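Section 5. Disposal of Small Waste at the Workstation

5.1 Scope

This section applies to all shared workrooms in the Rosville and Pustport buildings. It covers dry waste produced at a table during ordinary use: paper, labels, wrappers and tape. Batteries, blades and liquids are covered in Section 7.

5.2 Placing the table bin

1. Collect one bin and one roll of liners from the supply cabinet. Each roll holds 20 liners.

2. Set the bin on the table, away from power outlets and ventilation grilles.

3. Fit the liner and fold its edge over the rim. Press out any trapped air.

4. Raise the lid fully before adding waste. Do not force it past the point where it stops. 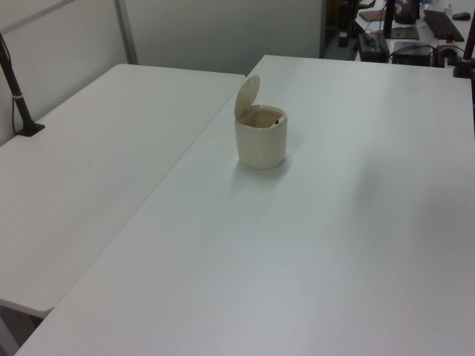

Small bin with the lid raised 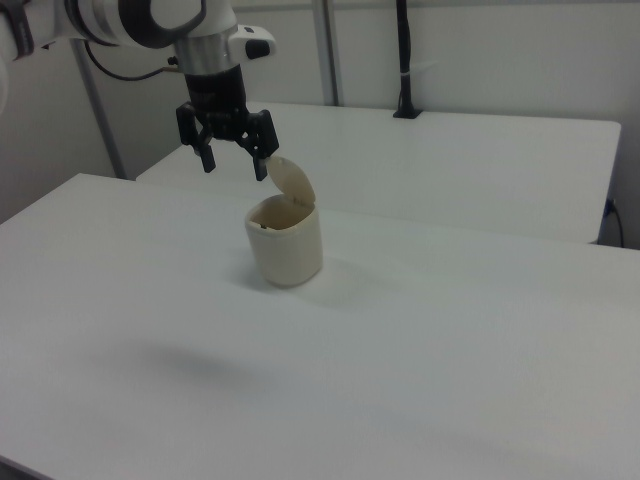 5. Close the lid when the table is not in use.

Note: Bins issued under the earlier Ferrand contract have no lid. They may remain in service until they are replaced in March.

5.3 Emptying

1. Empty the bin at the end of each session, or sooner if waste reaches the rim.

2. Tie the liner and carry it to the collection point on the same floor. Staff at Pustport should use the collection point beside Room 320.

3. Wipe the inside of the bin with a damp cloth and allow it to dry before fitting a new liner.

Caution: Do not press waste down by hand. Sharp items are sometimes discarded by mistake – use the tongs stored with the liners.

Caution: Do not place warm or smoldering material in any table bin.

5.4 Damaged bins

A bin with a cracked body or a loose hinge must be withdrawn from use. Complete Form 787 and leave it with the bin at the service desk. Replacements are sent from the Darnville store within five working days. Questions about this section should be addressed to Hugo Vasseur, Building Services.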